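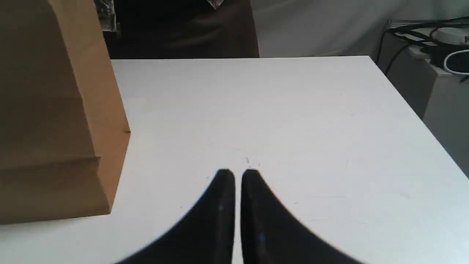

Keeping a Household Inventory: Notes After the Second Year

The household inventory at our address in Kerkisham has now completed its second year. A number of readers wrote in January to ask how it is kept and whether the work involved is proportionate to the benefit. The following account sets out the present arrangements. It replaces the earlier post on the same subject, parts of which no longer apply.

Purpose

The inventory was begun when our insurer asked for a list of contents and we were unable to supply one. The policy requires any single item worth more than 250 pounds to be named separately. We had supposed that there were two or three such items. The first complete list contained 10, among them a sewing machine inherited from my aunt and a set of encyclopaedias which I had considered worthless and which my brother-in-law, Kidus Admasu, had not.

The list has since been used for other matters. It settled a disagreement over the ownership of a stepladder. It has also prevented the purchase of a third potato ricer.

Form of the record

The record is kept in a ruled notebook, with a typed copy made twice a year. A spreadsheet was tried for the whole of the first winter and was given up, as entries were put off until the computer was next switched on and were then forgotten. The notebook lives in the hall drawer with a pencil tied to it.

Each entry gives the name of the item, the room, the year of purchase where known, and the price paid. Receipts are numbered to match the entry and placed in a folder. Where no receipt survives, the letter N is written in the margin. There are at present 43 entries marked N, chiefly kitchen goods and books.

Condition is no longer recorded. In the first year every item was graded from A to D, and the grades were found to depend a good deal on the mood of the person grading.

Items leaving the house

The weakest part of the first system concerned things given away. Goods were entered on arrival with reasonable care and left without any note at all, so that by the following summer the notebook described a house rather fuller than the one we lived in. An item intended for the charity shop is now struck through on the day it goes out of the door and not before. Goods waiting to leave remain on the list, however long they wait. A fondue set has been waiting since last spring.

Loans are written on the last page, with the borrower's name. The garden shredder is entered there at the time of writing - its return has been requested. 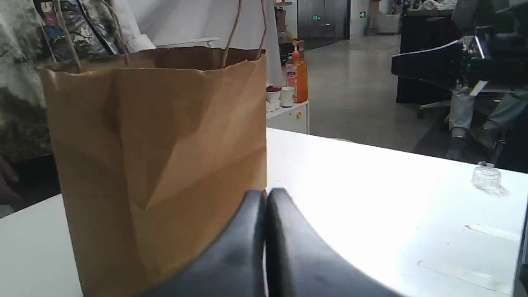
The annual check

One weekend a year is set aside for going through the rooms with the notebook. The order is fixed: loft, bedrooms, front room, kitchen, shed. The loft is taken first while enthusiasm remains. Two people are needed, one to read out and one to look, and it is advisable that they change places at the kitchen.

This year's check was finished on Sunday, June 7, 2026. Six items could not be found. Four of these have since come to light, three of them in the shed, which suggests that the shed should be checked with greater care or at an earlier hour. The barometer and the smaller of the two spirit levels are still missing.

Matters outstanding

Clothing is not covered by the present record, with the exception of winter coats. Correspondence on this point is welcome, particularly from households with children, where I understand the question is more pressing.

The typed copy for the second half of the year will be made once the shredder has been returned.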